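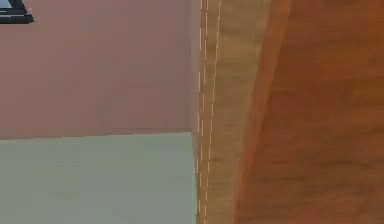

Margit Viklund would rather cut a chapter than explain one, and she told me so before I had even asked about dialogue. We spoke on a Tuesday morning, a few weeks after she finished her second novel, Rilturstead, which took her 9 years.

The book is about two brothers, Holmgren by family name, who share a ferry business and almost never say what they mean. I wanted to know how she writes such conversations.

"First I write them badly," she said. "In the first draft everybody is very honest. The older brother says he is jealous, the younger says he is sorry. It is terrible to read, but I need it, so that I know what they are hiding."
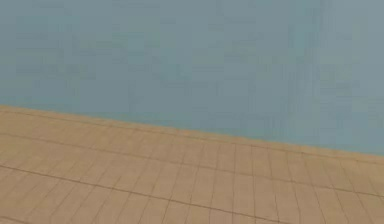 After that she takes the honest sentences out, one by one, and gives the brothers something practical to talk about, for example a broken pump or the price of diesel. The first manuscript had 824 pages. She does not miss the ones that are gone.

I asked if readers sometimes get lost. "Yes, some do. My editor at Lotum got lost in chapter 3, and she was right. I had removed too much, so I put back one line."

She did not want to tell me which line it was.

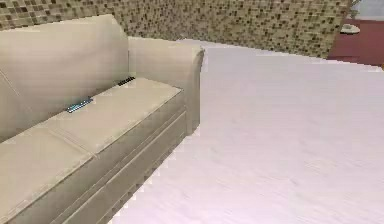
Her other habit is to read every conversation aloud, both parts, standing up. If she can change the names of the speakers and the scene still works, she starts again. "Then they have only one voice, and it is mine."

The next book is set in a town called Nesell and has a single narrator. She has written 36 pages of it and hopes to show them to Lotum in October.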